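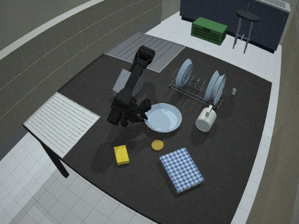
The worktable, with the blue bowl and the two slatted mats.

The attachment order for the Lelura Cricket Association ran to 308 pages. Malcolm Sowerby had been asked to confirm the schedule of property at the back, which took up two of them.

He worked in the order the schedule was printed. Item one was a house on Velis Road, bought in July by the association's former president. The sale deed gave a price. The bank record gave a different price, higher by 710 thousand. Sowerby wrote both figures in the left column and put a question mark in the right one.

Item two was a strip of land behind the practice nets. The survey number on the order matched the survey number in the land register. The area did not. The register entry had been corrected by hand and initialed, and the initials were not those of the registrar at the time. He asked for the original sheet. The clerk said the sheet was in Lestska with the appeal papers and would take a week.

"Can the order go out without it?" the clerk asked.

"It can go out. It can also be set aside."

The clerk filled in the request form.

The money had left the association through a firm named Gebremichael, which was paid for roller maintenance at grounds that had no roller. There were 70 payments. Each was below the amount that needed a second signature. Sowerby had built the table himself over the winter: date, voucher number, amount, account credited. Sixty-eight of the payments went on to the former president's brother within three banking days.
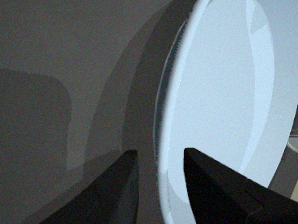
The rim of the blue dish, between the gripper fingers.

The other two went somewhere else. They were small, and the agency's lawyer had suggested leaving them out of the statement. They had gone to a savings account in the name of a groundsman, retired, who had signed for deliveries at the north ground for most of his working life.

Sowerby had interviewed him once. The man had brought his passbook in a plastic sleeve. He said the money was back pay. Asked who had told him so, he gave the former president's name, and then asked if he would have to return it.

"That is decided later," Sowerby had said. "By the court."

He read the lawyer's note again. The statement had to list all transfers from the Gebremichael account in the period under inquiry. It did not have to say what they meant. He added the two lines at the bottom of the table, with voucher numbers, and changed the total.

Then he went back to item two and marked it pending. He signed the schedule and dated it 3rd January. The clerk took it down the hall to be stamped, and Sowerby opened the file for item three, a commercial building with four tenants and no lease on record.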